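Minutes of the Upstairs Room Meeting
August 5, 2025

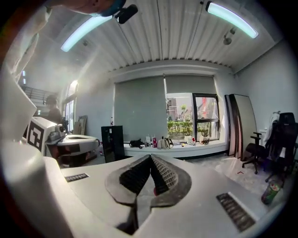
We began a little after the hour, once everyone had found a chair and the kettle had been carried up, and the first ten minutes went on general catching up, which the minute taker has left out with some regret. Thank you to all who came, and a special thank you for the plum cake.

Minutes of the last meeting. Read and agreed, with one correction. The new blinds were ordered in April, and the old minutes had them down as already paid for. They are paid for now.

The window and the blinds. This took up more of the evening than we expected! Most of us are very fond of the big window and of the green hedge outside it, and several people said it is the reason they come upstairs to work at all. The trouble is the afternoon sun. Those who sit facing it would like both blinds kept down until four, and those at the back would like at least one of them up and the window open. After a good long talk, and everyone was kind about it, we agreed that the left blind stays down in the afternoons and the right one can go up and down as people wish. Whoever leaves last closes the window and lets both blinds down.

Stutis wrote to say that their fitter can come back to look at the chain on the right blind, which sticks. There is no charge for the visit. Agreed that he should come in a morning.

The windowsill. We all agree that the sill is a lovely long white shelf and that it has become the place where everything lands. Handbags, shopping bags, small bottles, boxes, things that somebody is sure to want tomorrow. It was suggested that bags go on hooks by the stairs, and this was liked by nearly everyone, though one member would rather keep her bag where she can see it, and we quite understand. Agreed to put up a row of hooks and see how many bags move over by themselves. Small bottles and containers should have a name on them, and any without one will go into a tray in the cabinet.

Mumus sent two prices for hooks. The plain row is 105 and the longer one, with a shelf on top, is 400. We chose the plain row. If it fills up we can always think again.

Lights and ceiling. The long lights are fine and nobody had a complaint about them, except that they are sometimes left on overnight – please do look up as you go out. The metal ceiling is noisy in heavy rain, as we know. Cârstea came to measure and quoted over 502 for a soft lining, and the feeling was that we can live with the rain for one more winter. Left for now. The letter with the price is in the folder.

The framed board. It is still leaning against the wall. Some would like it hung up properly and some have grown used to it where it is. We ran short of time and will take it first at the next meeting, so please come with an opinion.

Cleaning. Wurketti will go on doing the floor and the railing, and will now do the window frames as well. They have asked that the sill be cleared before they come, which brought us back to the bags for a while.

Any other business. The second kettle has been found. There was a short and friendly talk about whether the hedge should be cut lower, and it was left to the neighbors, whose side gets most of it.

To do before next time: order the hooks, answer Stutis, write to Cârstea with our thanks, buy a tray for the cabinet.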